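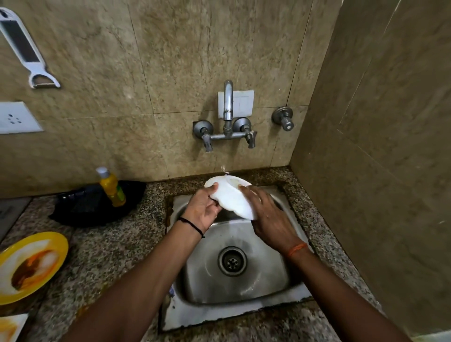

Grime around an inset steel sink in granite, and a stiff wall mixer

Posted in Kitchens and Plumbing by Pagano - viewed 2726 times

I have a square stainless steel sink set into a speckled granite worktop, with a wall-mounted mixer above it. The steel lip around the bowl has gone dark where it meets the stone, worst along the front and the left side. There is also a faint rust-brown line along the back rim, below the taps. Washing-up liquid and a sponge make no difference to either.

The sink itself is in reasonable condition apart from water marks. All washing-up is done by hand under a running tap, several times a day, so the back edge gets splashed constantly.

Three things I would like to know:

Is the dark material dirt, or is it the sealant going off?
Is the rust coming from the sink or from something else?
The left lever on the mixer has become stiff. Can it be serviced without taking the whole body off the wall?

The flat is in Kerkgate and the kitchen was fitted before I moved in, so I have no paperwork for any of it.

Osvaldo Colombo
Member, 3437 posts

It is probably both. Grease and limescale collect in the joint, and mould grows in the silicone underneath. Run a wooden cocktail stick along the edge. If the dark stuff lifts off in crumbs, it is dirt. If it stays and the bead feels soft or comes away from the stone, the sealant has failed and cleaning it is a waste of time.

For the dirt, use a paste of bicarbonate of soda and water, leave it for 20 minutes, then work it with an old toothbrush. Keep vinegar, lemon juice and descaler off the worktop. Many granites tolerate a splash, but some contain minerals that do not, and acid will strip whatever sealer is on the surface.

For the silicone, cut the old bead out with a plastic scraper, wipe the joint with isopropyl alcohol, let it dry overnight and run a new bead of neutral-cure sanitary silicone. Do not use the acetic type (the one that smells of vinegar) against natural stone.

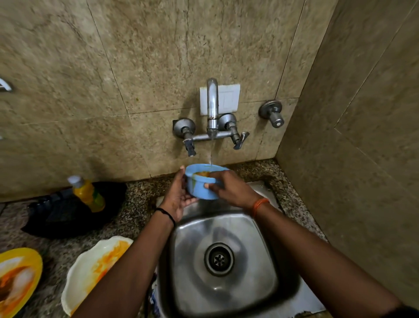
Food residue matters more than people expect. If bowls with oily sauce in them are rinsed straight under the spout, the oil travels with the splash and settles on the lip, and scale then sticks to the oil. Wipe the worst into the bin first, and dry the rim with a cloth at the end of the day.

On the rust, stainless does not often rust by itself in a kitchen. The usual cause is particles from wire wool or a steel scourer. A cream cleaner containing oxalic acid will take it off, but apply it to the steel only and rinse well. If the line returns within a month, look for a corroded fixing clip under the worktop.

Bedetti
Member, 134 posts

Agree with the above except for the toothbrush, which is too soft. I use a nylon grout brush. Wet and dry paper, 600 grit, will also shift rust on a brushed finish if you go strictly with the grain, but try a hidden spot first.

With the lever, isolate the water, open the tap to drain it and take off the handle. There is normally a small screw under a cap or at the back. The valve behind it unscrews with a spanner. If it is a rubber washer type, clean it, put silicone grease on the spindle and refit. If it is a ceramic quarter-turn cartridge, replace it. Take the old one to the shop with you, as the spline count and length vary, and left and right are often handed. The body stays on the wall throughout.

Joltix
New member

had the same brown line, was a tin left on the edge. bar keepers type powder got rid of it

Pagano

Thanks. The cocktail stick brought up crumbs along the front but the bead on the left is loose, so I will recut that side. The isolating valve is seized, so the lever will have to wait.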